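Comparing two gripper setups in sim before you buy fingers

Quick version of how we do it on the Tavness bench. Zihan Feng asked for it in writing so I'm typing this between runs, sorry for the mess. You need the two-arm scene, a wrist camera, an overhead camera and one dull object. We use the cup. Everything else can wait.

What you're comparing
Setup A: stock fingers, slow close. Setup B: same fingers, Handstead controller doing the close on force. Same cup, same table, same start poses. If you change fingers AND controller in one go you learn nothing. Did that in May. Lost a day.

Before you start
- Scene loads with no contact warnings. Fix those first.
- Both arms home cleanly.
- Physics step the same for A and B. Check the file, don't trust the menu.
- Logging on. Obvious, still forget it.

Step 1. Set the wrist view
Get the wrist camera so both fingertips show either side of the cup. Tips low in the picture is fine. What you want to see is the gap, one side against the other, becuase that's what tells you the approach is off center. If one tip is touching the wall and the other still has table showing through, shift the target a hair and go again. Don't close yet.

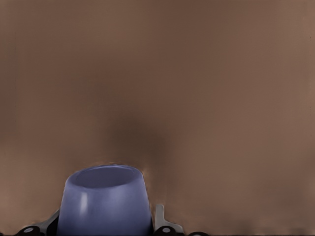 Step 2. Pick a close speed and leave it
Start slow. Write the number down. For A, use the same speed all the way in. For B, let the controller slow down on contact, but the approach speed has to match A or the times mean nothing. Ieva Ramanauskas likes to tune this by eye. Fine for a demo, no good for a comparison.

Step 3. Friction
Leave finger friction at whatever your supplier gives. No value? Pick one and keep it for both. Too high and every grasp looks great. If nothing ever slips, be suspicious.

Step 4. Run the batch
100 grasps each, same random seeds. Move the cup start a little each time, and twist it. Cap each run at 2,000 steps so a stuck one doesn't eat the afternoon. Script should log:
- first contact, left tip and right tip separately
- cup tilt at close
- peak finger force
- held at the top of the lift, yes/no
That first line matters most. A big gap between left and right contact means the first finger is shoving the cup along before the second gets there.

Step 5. Check the overhead view
Numbers won't tell you why. Pull up stills from the runs marked "no" and look at where the cup is, which way its wide end points, how near the gripper sits. Cup on its side is its own category. Log it as tipped, not dropped, they have different fixes. Tipped usually means go lower or straighten the approach. Dropped is force or friction.

Also look at what else is on the table. Rack in the way of the lower joint? Some of your "bad grasps" could be the planner taking a silly route. Compare a few by hand.
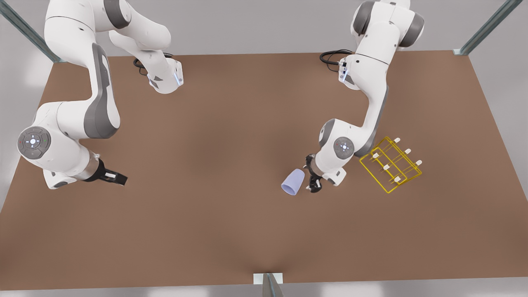
Overhead view, cup on its side next to the left gripper. Yellow rack to the right.

Step 6. Swap arms
Repeat with the other arm. People skip this. On ours, run 119 failed on one arm and went fine on the other, same seed. Wrist offset in the config, 3 mm out. Would have blamed the fingers for that.

Step 7. Read the results
Put A and B side by side, same seeds lined up. Ignore the total for a minute. Look at the seeds where one held and the other didn't, those are the useful ones. Same seeds failing in both? That's probably your approach, go back to step 1.

Couple of notes
A tapered cup is harder than it looks. Flat fingers on a sloped wall want to ride toward the narrow end. Grip lower if you have room. Try a straight-sided block too if you just want to sanity check the controller.

Don't carry sim forces straight over to the real hand. Start well under and work up.

Config files are in the Folgate folder, under grippers. The Tanui fingers arent in there yet, will add when I have the mesh cleaned up.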